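Likonow Electric Cooperative
Minutes of the Regular Meeting of the Board of Directors
27 August 2019

The meeting was called to order by the Chair, Vichien Somboon, at the Skastell office. A quorum was present. The minutes of the previous meeting were approved as circulated.

Battery storage at Rattanakul substation

Staff presented the revised proposal from Zivuvico for a battery unit at the Rattanakul substation. The unit would be rated at 500 kilowatts and 2000 kilowatt-hours. The site lease was signed in April. The fire marshal has asked for a wider gravel setback on the north side, and the drawings have been changed to show it.

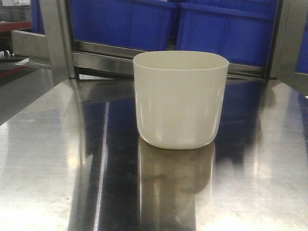

Will the battery keep the Rattanakul feeder running during an outage?
The unit as proposed is for reducing peak demand only. Backup service would require added switching equipment and a separate vote of the Board.

Directors discussed the warranty terms, in particular the limit on daily cycles. Staff were directed to obtain written confirmation from Zivuvico that one full cycle per day is covered for the whole term. Moved and seconded to authorize final contract talks, with the contract to return to the Board before signing. Motion carried, 2 directors opposed.

Interconnection requests

Staff reported 63 open requests for rooftop solar interconnection. Most are waiting on meter changes. The Board asked that members be notified in writing when a request is placed on hold. The application form will be revised to list the inverter model on the first page.

Line clearance

Tree trimming on the Skastell east line is complete. Invoice approved for payment.

Other business

The rate study was tabled to the next regular meeting.

There being no further business, the meeting was adjourned.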